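April, notebook 2, glaze book

Started 7.40, kiln room already warm from last night's bisque. Writing this up at the bench between jobs so excuse the hand.

Where we are. The Vadau order is the celadon-ish green, the pale one, and it still won't behave. Last firing came out with pinholes all down the inside of the taller pieces, clean on the flat stuff. Same bucket, same day, same cone. So it isn't the recipe, or isn't only the recipe. Sutrisno thinks it's the bisque going too fast through the middle and the clay still gassing when the glaze starts to seal. I thought thickness. We argued about it over tea and decided to test both, which we should have done a month ago.

Test batch. Clay is the Jullthorpe white, new bags, not the half bag by the door (that one has been open since winter and I don't trust it). Feels shorter than the old lot. Cracked on me twice when wedging, had to wet it down and leave it under plastic overnight. If anybody else opens a bag please write the batch number on the wall sheet, I've been caught out by this before and I'd like to know whether it's the clay or my hands.

Bisque A - usual programme, no changes.
Bisque B - slowed right down between 600 and 900, then a hold at the top. Took ages. Kiln didn't switch itself off until well after I'd gone home, Sutrisno checked it on the camera.

Both lots out and cooled. B is a shade paler and rings higher when you flick it. A has a faint grey bloom inside the deep forms, near the foot. I'd never looked for that before. Might be nothing.

Glazing. Sieved the bucket twice through the 80. Lot of bits in the first pass, dried skin off the rim mostly, plus one bristle from somebody's brush. Please rinse the brushes. Specific gravity was high, let it down with 800 ml of water in stages and it was still like cream so I left it to sit and came back to it. Better after lunch. Stirring by hand only, the drill whips air in and then you're chasing bubbles as well as pinholes and can't tell which is which.

Dip times. Tried two counts against five. Two gives a thin coat, you can still see the clay colour through it on the rim. Five is heavy and drips at the foot, needed a lot of fettling. Three is probably the answer for the flat ware. For the deep ones I poured the inside first, swirled, emptied, waited for the shine to go off, then dipped the outside. Waiting is the bit that goes wrong. If you dip while the inside is still wet the wall gets soaked through and the outside coat crawls. Did it on the very first one, of course. Washed it off, it'll need a day on the shelf before I can go again.

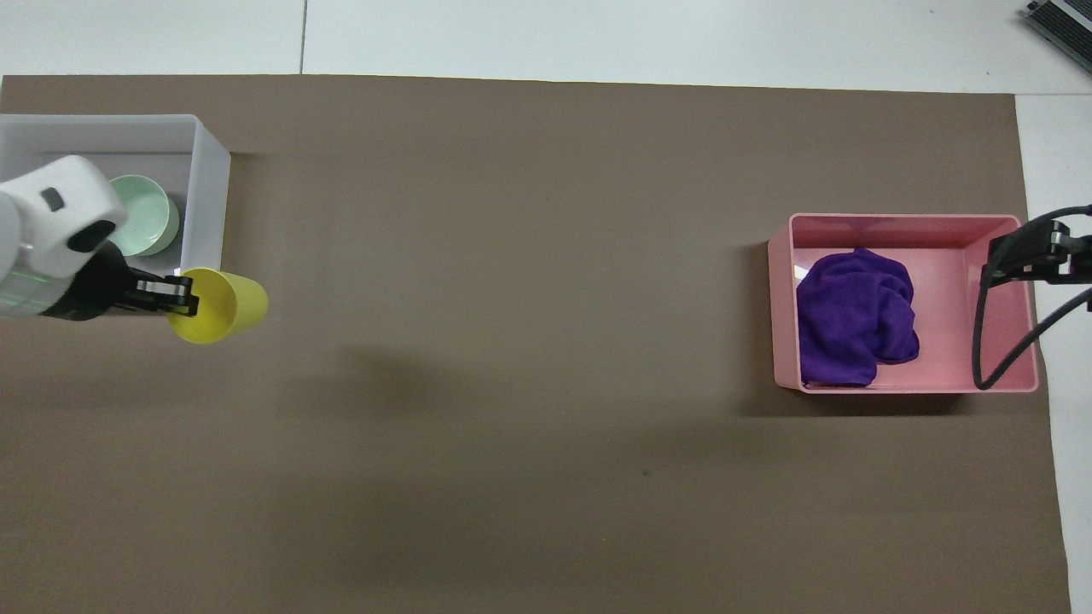
Wax. The new water-based resist from Inport is fine on feet but it creeps. Put it on with the banding wheel turning slowly and kept it a good bit back from the edge. If you get a spot on the wall it has to go back through the bisque, there's no sponging it off whatever the tub says. I know because I tried, with hot water, then with a scraper, then with some bad language.

Packing plan, glaze firing 61. Tall ones from bisque A on the left half of each shelf, B on the right, so front to back the heat should be the same for both. Thin dips at the bottom, thick at the top?? No - that mixes up thickness with the hot spot. Changed it: one thin, one thick, alternating, every shelf. Drew it on the back of the wall sheet. Marks on the feet in iron oxide, A or B and then the dip count. Don't rely on remembering, we did that in the winter and ended up with a shelf of very nice mystery pots.

Cones: one pack each on top, middle and bottom shelf. Bottom spyhole is still half blocked with wadding so that pack can't be seen during the firing, will just have to read it afterwards. Kiln wash on the third shelf is flaking. Scraped it and gave it a fresh coat but it really wants grinding back properly. Whoever does that, wear the mask and do it outside.

Loading took longer than it should. Shelf 4 rocks on its props, swapped one for a slightly taller one with a bit of clay wad under it, seems solid now. Left a finger's gap from the elements all the way round. Top shelf is lighter than I'd like, put a couple of old seconds in to fill it out so the heat doesn't run away up there.

Programme: 11 hours up, with a slow climb at the start for the damp. Then a twenty minute hold at the top, which is new. The idea is to give the pinholes time to heal over. Risk is it runs. Batt wash and a biscuit under every deep piece just in case. Controlled cool for the first bit and then leave it alone. LEAVE IT ALONE. Do not crack the lid to see, I'm writing this for myself as much as anyone.

Other things while I remember.

Villa rang about the wall tiles. They want the satin white now and not the gloss. Fine by me, the satin hides more. Need a price for the extra firing before I say yes, and they've got to sign off a sample tile this time. Last time they "liked the colour" off a phone screen and then didn't like it on the wall.

Whiting is nearly out. Enough for one small batch. Talc ok, feldspar ok, cobalt ok but the lid has split so it's in a jam jar, labelled, top shelf. It isn't jam.

Scales drifting again. Read 2 g with nothing on the pan. Re-zeroed and checked against the brass weight, held for the rest of the afternoon, but weigh anything important twice. If the colour comes out weak this time I'll be looking at the scales first.

Sink trap needs emptyng before it backs up. I did the last one.

Sutrisno wants to try the same green over a thin white slip, says it'd brighten it and might stop whatever is coming out of the body. Worth a go, but not in this firing, there's enough changing as it is. He can have half a shelf next time.

Kiln on at 17.15. Lid down, vent open, bungs out till red heat. Checked again at 18.00, climbing as it should, slight smell off the wax and then that cleared. Sutrisno is putting the bungs in later on. Unpack when it's under 100 and not before, gloves by the door.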